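Olvera Table Swap – Your Questions Answered
Small things, one big table, and everything goes home with somebody new! 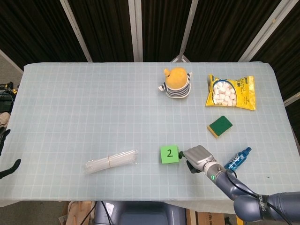

What can I bring?
Anything clean that fits in a shoebox. Plush toys, unopened candy, kitchen sponges, drinking straws, spray bottles – we love the odd little stuff most of all.

Is there a limit?
Bring up to 9 items per household. We can take 200 altogether, and we usually get there before lunch.

Can I bring food?
Yes, if it's sealed and in date. Marshmallows go fast!

What about spray bottles?
Please empty them first and lock the nozzle if it has one.

How do I keep small pieces together?
A rubber band is great for straws and pencils. Loose bundles end up all over the floor, so band them before you leave home.

Do I need to sign up?
Only if you'd like your own table. There are 22, and they fill up quickly in January.

Where do I park?
Use the Cemow lot behind the hall – it's free until 4 p.m.

What happens to leftovers?
Take yours home or drop them in the bin by the door. We sort it that same evening.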